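Home Modules Timetable Handouts Reading list Contact
Search this site Enter keyword Go

Robot Handling, Handout 2: notes from the open day at Badero

Bring these to the seminar on Sunday. If you missed the coach, read them twice, as the exercise at the end leans on them quite heavily.

First of all, what a good day! I've been to plenty of demonstrations where a robot waves at you from behind glass and then it's time for sandwiches. Badero let us stand close, ask awkward questions and stay on well after the talk had ended (thank you to everyone who kept asking them, I was very proud).

The hall is a working room with desks and monitors and people getting on with their jobs, and the robots work among ordinary furniture. I want you to think about that. In our own lab we clear the bench before every run, and then we're surprised when the arm can't cope with a mug.

1. The hand and the wooden organizer

The hand has rounded fingertips and a ribbed sleeve at the wrist, which bends with the arm and keeps the joints covered. The wooden organizer is made of thin panels slotted together, with rows that step up towards the back. It's a lovely thing to practise on, with low walls, narrow gaps and flat items that like to lean. A hand coming in from over the top has to clear the tallest panel and still reach down into a small compartment.

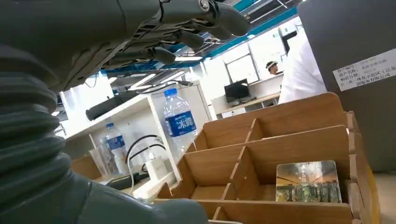 Buvis asked whether a plain two-finger gripper wouldn't do the same job for far less money, and said the lab at Fahy had managed well enough with one for years. It's a fair point and we argued about it all the way home. For a flat thing standing on its edge, two fingers may well be plenty. My own feeling is that extra fingers start to pay when the item slips or turns and you want to steady it without letting go. Have an opinion ready!

We were told that the practice set runs to 400 attempts, of which 171 had been done by the morning of our visit. Please don't quote a success rate in your essays. We weren't given one.

2. Marking out the floor

I nearly walked past this part, and it turned into my favourite. Yellow tape on the carpet shows where a stand belongs, so that if it gets nudged it can go back to the same spot. Cheap, quick, and you can check it at a glance from across the room.

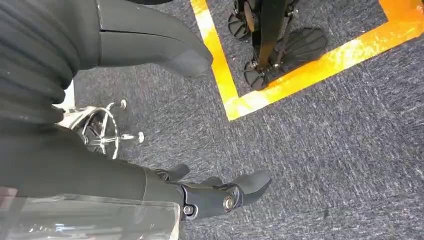 Tape alone won't get you to the millimetre, of course. The Brivov method, which we cover next term, adds a short check by touch before each run: the hand goes to a known point, and if the reading is off, you stop and look. Our host reckoned a careful team could do 2000 runs on one layout before the tape needed replacing. I'd love to see us reach a tenth of that.

Exercise

Draw the floor plan of our lab and mark where you would put tape. Then choose one container from home with at least two compartments and write half a page on how a hand should enter it, which wall it would hit first, and where you'd want the camera. Sketches welcome, messy ones too.

Comments

tallpaul: Is the half page including the sketch?

Moth: Best trip so far. Could have watched it all afternoon.

quietcorner: Still on the side of two fingers, sorry. Will bring a cutlery tray to prove it.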